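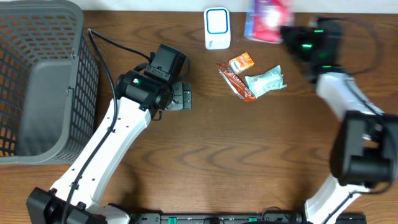

Sendudden Idden stream level kit, after one winter

Posted 4/21/23

I live near the lower part of the Mahrous, a small river which in summer you can cross in ordinary shoes. In December it was over the footpath two times, and the second time it took away the fence of the lower meadow. The official gauge is at Divcombe, upstream, and between Divcombe and us there are two side streams that the gauge does not see. For this reason I wanted my own measurement, and I bought the Idden.

The kit measures the water level with ultrasound. You fix the sensor above the stream, it looks down to the surface, and it sends the distance by radio to a receiver in the house. The receiver writes everything to a memory card and makes an alarm when the level passes a limit that you have chosen. There is no subscription, and this was the main point for me. I don't want to pay each month for knowing that water is high.

Mounting

The manual speaks of mounting "on any bridge or pole." My bridge is a plank bridge and it moves when a person walks on it, so the first week of data was full of small jumps. I then put the sensor on a steel bracket on the concrete wall of the old sluice and the jumps were gone. The bracket is not in the kit. The screws in the kit are too short for concrete, and they began to rust before spring.

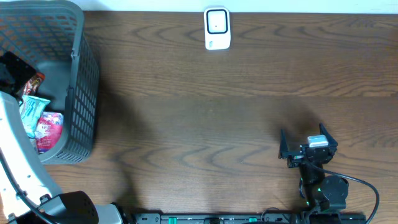
The sensor head must be taken down and cleaned more often than Sendudden says. Spiders like the cone very much, and after every high water there is fine mud on the cable joint, which I wash off with a soft brush and tap water. The small parts I let dry in a plastic basket with openings in the walls, like the dark gray one on the left of the table, so the water can leave and the seals do not lie in it. One whole night of drying is better than one hour. When I closed the housing too early, there was fog on the inside of the window the next morning and the readings were wrong until the afternoon.

Accuracy

I painted marks on the sluice wall and compared them with the readings, morning and evening, for 23 days. In calm water the two agreed so well that I stopped being suspicious. In fast brown water with foam the Idden shows the level too high, and sometimes it gives the same value many times and then jumps. I believe it sees the foam as the surface. For a flood alarm this is an error in the safe direction, but if you want to calculate the flow you should remove these values by hand.

Between the start of the year and the day I write this, the card has collected 3522 readings. The file is plain text and opens in every spreadsheet program. The time is always in UTC, and I did not find a way to change it.

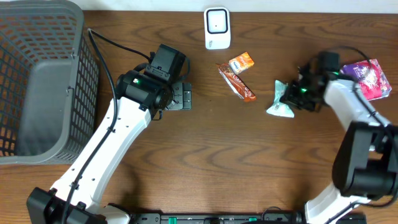 Also the decimal sign is always a point, whatever language you choose in the menu, and my spreadsheet first made dates from all the levels. It is a small thing, but it cost me an evening.

Radio and battery

The maker promises a range of 2000 meters. I have much less distance than this, with willows between, and in winter there was no problem. Now the leaves are coming and I see a gap in the data on some rainy days. The sensor keeps its last values and sends them later, so nothing is lost, but an alarm that comes later is not so useful. The battery is still on the first charge. The display of the battery has only three steps, and I would prefer a percentage.

The alarm

It is loud enough to wake me up through a closed door. You can set only one limit. I would like two, one for "look out of the window" and one for "move the car."
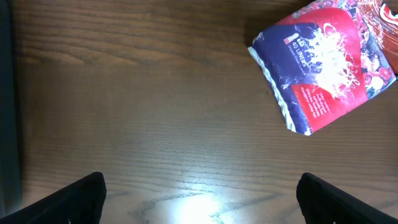
One reader wrote to me that he has used the same kit for two seasons farther upstream, and in his opinion I am too kind about the foam. His sensor gave the alarm in the night three times in one month, always below the weir, and in the end he moved it to a quiet pool behind a large stone. He also advises to replace the rubber seal before the second winter.

I have ordered the seal. Moving the sensor is not possible for me, the sluice wall is the only solid thing on my side.

Points: I give 4 from 5. One point is lost for the screws and the single alarm limit together. For a person who has a stream near the house and a little patience with spreadsheets, I can recommend it. If your bank is only soft earth, think first where you will fix it, and buy after.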